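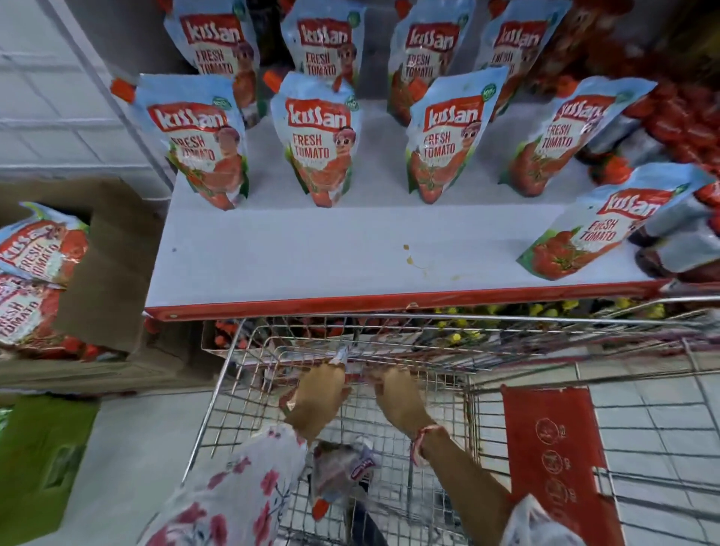

Ketchup en gourde : l'acheter, le ranger, le finir

Rubrique Placards et provisions — mis à jour le 20 janvier 2025

Le ketchup a quitté la bouteille en verre, qu'il fallait frapper au cul pendant le dîner, pour la gourde souple à bouchon vissé. On y gagne en dignité. On y perd en stabilité, car la gourde tient debout tant qu'elle est pleine et que personne n'ouvre le placard un peu vivement. Quelques habitudes prises à la maison, après des années de flaques rouges.

Au magasin

Prenez la gourde par le corps, jamais par le bouchon. Passez le pouce le long des soudures : si ça colle, reposez-la et choisissez sa voisine. Une tache de sauce séchée sur l'étagère mérite le même examen, il y a peut-être une fuyarde dans les rangs.

Regardez la date sur les gourdes du fond autant que sur celles de devant. Les rayons bien tenus mettent les plus anciennes à portée de main, les autres font comme ils peuvent. Je passe pour une maniaque au Flodico de mon quartier et je m'en porte très bien.

Dans le chariot, couchez les gourdes sur le fond, à plat, et calez-les contre quelque chose de mou (le pain de mie n'est pas quelque chose de mou, c'est une victime). Les conserves vont à l'autre bout. Les fils métalliques d'un chariot marquent les emballages souples mais les percent rarement, sauf si vous posez dessus un pack d'eau, auquel cas bon courage.

Dans le placard

Une gourde entamée à moitié s'affaisse, penche, puis entraîne ses camarades. La parade tient en une boîte à chaussures coupée à mi-hauteur, ou un bac étroit. J'utilise un bac Trernlow de 24 cm de long, acheté pour des crayons et jamais rempli de crayons. Les gourdes s'y tiennent serrées, bouchon en haut, comme des voyageurs dans le métro.

Mettez les nouvelles derrière, les anciennes devant. Tout le monde connaît la règle, et tout le monde pose les courses devant en se promettant de trier plus tard. Un trait de feutre sur le bouchon avec le mois d'achat règle la question. J'ai retrouvé ainsi une gourde marquée « décembre », sans l'année, ce qui m'a appris à noter l'année.

N'en stockez pas trop non plus. La promotion par lots est une très belle invention pour les gens qui possèdent une cave.

Une fois ouverte

Au réfrigérateur, dans la porte, tête en bas si le bouchon ferme bien. Testez d'abord une nuit dans un verre. Essuyez le pas de vis avec un papier humide avant de refermer, sinon la croûte s'installe et il faut bientôt une pince pour ouvrir. Pour le délai de consommation, suivez l'emballage et pas votre beau-frère.

Vider jusqu'au bout

Roulez la gourde depuis le bas, comme un tube de dentifrice, et bloquez le rouleau avec une pince à linge. Quand plus rien ne vient, coupez un angle aux ciseaux et raclez à la spatule fine. Il en reste de quoi faire une vinaigrette rosée ou relever une sauce à burgers. On peut aussi verser un filet de vinaigre, revisser, secouer — bouchon bien serré, je parle d'expérience et mon plafond aussi.

Les taches

Sur une étagère lisse, n'attaquez pas la sauce séchée au couteau. Posez une éponge trempée d'eau tiède, laissez faire dix minutes, essuyez, puis un peu de liquide vaisselle pour le gras des doigts. Sur une nappe, eau froide par l'envers du tissu, savon, et lavage à 40 °C si l'étiquette l'autorise. Pas de sèche-linge avant disparition complète : la chaleur fixe ce qui reste.

Sur une chemise blanche, le jour d'un mariage, gardez la veste.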